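Recording cloth demonstrations with the hand-held gripper

Last updated 29 May 2026

These steps cover recording demonstrations of picking up and folding a small cloth on a soft surface. They assume you have already paired the gripper with the recording laptop and done the mapping pass described on the setup page. If you are teaching by remote control with the leader arms, use the Wastau page instead. The folding steps are the same but the start and stop procedure is different.

Before you start

Charge the gripper. A full battery lasts up to 41 minutes of recording, less if the preview is left on.

Check the two finger screws. They work loose after a lot of squeezing, and a loose finger changes the measured opening. Tighten them by hand until they stop, then run the open/close calibration again.

Wipe the lens. Cloth lint collects on it quickly.

Lay the work surface out the way you want it. Wrinkles in a sheet or cover are fine and you should leave most of them in. A policy trained only on a pulled-tight surface tends to go after the first ridge it meets. Items at the edges of the work area can stay where they are, but don't move them in the middle of an episode.

Use a cloth that differs clearly in color from what is under it. White on white can be added later, once the basic pick works.

Recording an episode

1. Drop the cloth from about chest height. Don't arrange it. If it lands completely flat, pick it up and drop it again.

2. Hold the gripper above the surface with the fingers open and the cloth in view. Press the side button once. Wait for the beep.

3. Move down toward the cloth at a steady speed. Aim for a ridge or a raised corner, with one finger on either side of it.

4. Lower until the fingertips touch the surface lightly, then close. Keep squeezing until you feel the cloth is held. Stopping for a moment here helps, as the closing point is used to split the episode into parts.

5. Lift slowly. Let the rest of the cloth hang or trail. Don't steady it with your free hand, and keep that hand out of view for the whole episode.
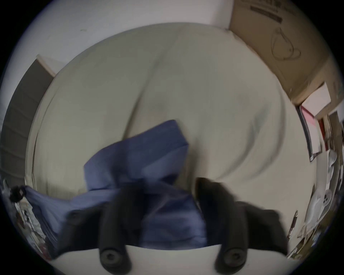 Blue cloth bunched between the fingers, with one end trailing to the left.

6. Carry the held part across to where the fold should land. Keep the wrist level if you can. Fast twists blur the view and the tracker may lose its position.

7. Lower, open the fingers fully, and back straight out. If the cloth sticks to a pad, open wider and wait. Shaking it off teaches the arm to shake.

8. Return to the starting height and press the button again. Two beeps means the episode was saved. One long beep means tracking was lost, and the episode goes to the rejected folder.

A fumbled grasp doesn't have to be thrown out. If you miss, open, go back up a little and try again in the same episode. Recoveries are useful. Delete the episode only if you touched the cloth with your hand, dropped the gripper, or forgot what you were doing.

How many to record

For the Gresten cloth task we ended up with 1594 saved episodes. The first version that could fold at all used far fewer, so train early and see where it fails before recording more. Change people every so often too. Everyone has a favorite approach angle, and mine comes in from the right nearly every time.

Checking the recordings

Open the session in Pugh and play it at 4 times speed. Look at the finger opening curve under the video. It should drop once for each grasp and stay steady during the carry. A curve that creeps upward while cloth is held usually means a loose screw or worn pads.

Play a few at normal speed as well. Cloth slipping out slowly is easy to miss when it's sped up.

Common problems

Tracking lost near a blank wall: turn so that more of the room is in view at the start, or put something with print on it behind the work area.

Fingers close on the sheet as well as the cloth: you are pressing too hard on the way down. Come in higher on the ridge.

Episode is saved but has no finger data: restart the gripper and repeat the calibration.

Questions about the upload step go to Pascual Durán, who looks after the Cukthorpe server.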